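Ashworth Moves Summer League to Orton Fieldhouse

ORTON – The Ashworth Basketball Club will play all of its summer league games at Orton Fieldhouse this year, the club announced. The season opens in June with 127 players on the rosters, and every team will play a home-and-away schedule on the same two courts.

The club has used the gym at Birkus Park for the past five seasons. That floor is being replaced and will stay closed through August. Orton Fieldhouse seats 410 and has a scoreboard at each end, locker rooms and free parking off the north lot.

Tumard Sporting Goods remains the league sponsor and will supply game balls and jerseys. Roster changes are allowed until the second week of play. After that, a team may add a player only to replace one who is injured.

Doors open at 5 p.m. on game nights. Admission is $2, and children under six get in free. Outside food is allowed in the lobby and the stands but must be kept in closed containers. Glass is not permitted in the building.

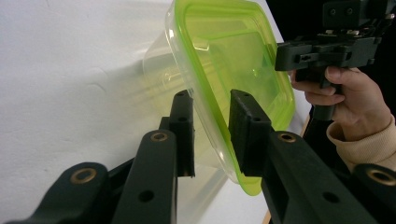
About the Ashworth Basketball Club

The club runs summer and winter leagues for adult players in Ashworth and Orton. Schedules are posted at the fieldhouse front desk.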